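Closville Works Support
Ticket: Small bin, lid does not stay closed
Category: Furniture and fittings > Tabletop items
Status: Resolved
Priority: Low
Location: Closville, open work area, white tables by the partition

Original request

The small cream bin on the white table has a lid that will not stay shut. You press it down, it clicks, and a few seconds later it is open again. Sometimes it comes up slowly and stops halfway. Sometimes it goes straight up. This started after the tables were moved together in November. Before that the bin was kept on a shelf and I don't know if anyone used it much.

We keep it for scraps of tape, labels and backing paper. With the lid up, the backing paper gets out as soon as someone walks past or the vent comes on, and it ends up on the floor along the wall. It is not urgent, but I would like it fixed or replaced. The product is a Preneck tabletop bin, the smallest size. We have 4 of them on the floor and only this one has the problem.

Reply from support

Thank you for the report. Please check the following before we order anything.

1. Empty the bin completely and take out the liner, if there is one.
2. Look at the catch on the inner rim. Wipe it with a dry cloth, then with a damp one.
3. Close the lid with one finger at the front, directly over the catch, and let go. Write down how long it stays closed.
4. Repeat with the bin on a different table.

Do not use oil or spray on the hinge. It gets onto the catch and makes the problem worse.

Update from requester

Done, results below.

There was a liner. It was a bag cut down from a larger size and folded over the rim, so there were two layers of plastic under the lid on one side. I took it out.

The catch had adhesive on it from the tape scraps. It came off with a damp cloth and some rubbing. The small dark part on the rim now moves in when pushed and comes back out by itself. Before cleaning, it went in and stayed there.

Finger test, no liner, catch cleaned: the lid stayed down for 16 minutes and was still closed when I stopped watching. I did the test again and pressed on the left side of the lid instead of the front. It popped up after 8 seconds. Pressing on the right side, it held.

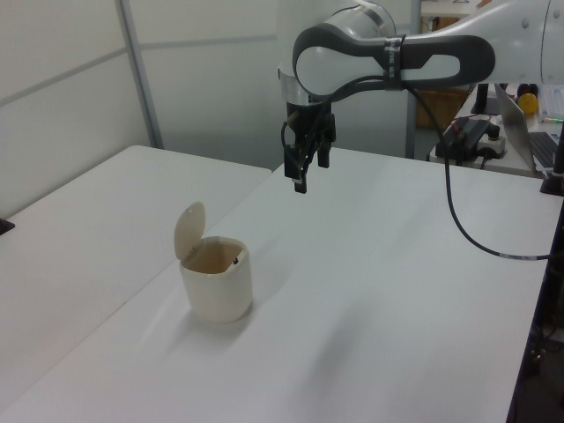
I did all of these with the bin on its usual table. The surface looks flat to me, but the two tables meet at a seam and I did wonder if one leg was higher than the others, so I borrowed a level. The bubble was slightly off toward the seam. I moved the bin to the table in the back room and repeated the left side test. Same result, it popped up. So I don't think the table has anything to do with it.

With the liner put back the way it was, the lid would not hold at all, wherever I pressed.

Reply from support

That is useful, thank you. The liner was the main cause. These bins close on a single catch and there is very little room between the lid and the rim. A folded bag takes up that room and pushes back on the lid.

The left side result suggests the lid is sitting a little crooked on its hinge. Please try this:

1. Open the lid all the way.
2. Hold the body of the bin with one hand and the lid near the hinge with the other.
3. Push the lid gently toward the right until you feel it seat. It should take very little force.
4. Close it from the front and check that the gap is even on both sides.

If the lid will not move, leave it alone and tell us. The hinge pins are molded in and cannot be replaced separately.

Update from requester

It moved. There was a small click and the gap looks even now. Tested from the front, left and right, and it held each time. I left it closed over lunch and it was still closed at 2:30.

Two questions. Which bag is the right size? And can we use it without one?

Reply from support

Yes, you can use it without a bag for dry scraps. Wipe it out when you empty it. If you prefer a bag, ask the stockroom for the Latuheru small roll, part 700. Tuck the edge inside the rim and keep it clear of the catch. Don't fold it over the outside.

Tape scraps should be folded sticky side in before they go in the bin. The adhesive will build up on the catch again otherwise. If it does, clean it the same way as before.

We have added a note to the Preneck page in the supplies list so that the cut-down bags are not handed out for this size. The other bins on your floor may have the same bags in them. Please check when you get a chance.

Update from requester

Checked. Two of the others had the cut-down bags, and the lids were closing but feel stiff. Took the bags out and they close normally. The last one is used for pencil shavings and has no bag.

The level problem is separate. Should I open another ticket for the table?

Reply from support

Yes please, under Furniture > Tables. Include which leg you think is short. Brorkent supplied those tables and the feet screw in and out, so it can probably be leveled without parts.

Closing this ticket. Reply within the month to reopen it.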